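How to Sort and Store Used Plastic Bags

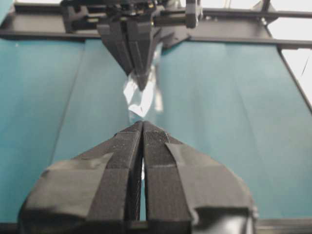
Crumpled white plastic, thin like a bag or film.

By Uliana Kovalchuk, September 2019

Most kitchens have a drawer or cupboard full of used bags. Left in a ball, they take up more space than they need to and you end up pulling out five to get one. It takes one evening to sort the pile, and after that a minute or so when you unpack the groceries.

What you need

A clear table or counter
A dry dish towel
A shoebox or an empty tissue box
A paper bag for the ones you are getting rid of

Step 1. Empty everything out

Take out every bag, including the ones in the car and under the sink. Shake each one over the trash. Receipts and onion skins like to hide in the corners.

Step 2. Check for holes

Open the bag and hold it up to a window or lamp. Thin white film is harder to judge than colored plastic, so pull it gently between your hands. If it has a hole in the bottom, put it in the paper bag. Small tears near the handles are fine for a bag that will line a wastebasket.

Anything that held raw meat goes straight in the trash.

Step 3. Dry them

Wipe the inside with the towel. If a bag still feels damp, turn it inside out and hang it over a faucet overnight. Damp bags smell after a week in a closed box.

Step 4. Flatten and fold

Lay the bag on the table and tuck in the side pleats. Smooth it from the bottom toward the handles — the air has to go out the top. Fold it lengthwise in half, then in half again, so you have a long strip. Roll the strip up from the bottom and tuck the handles around the roll.

Loose film without handles can be folded into a square instead. Don't tie knots. They are slow to undo and they stretch the plastic.

Step 5. Box them

Stand the rolls on end in the shoebox, large bags on one side and small on the other. Mine holds 28. When it is full I stop saving bags until there is room again.

Nazar Holovko wrote in to say he keeps a second box in the garage for paint rollers and muddy shoes. Torn bags work for that too.

Check the box again in January, after the holiday shopping.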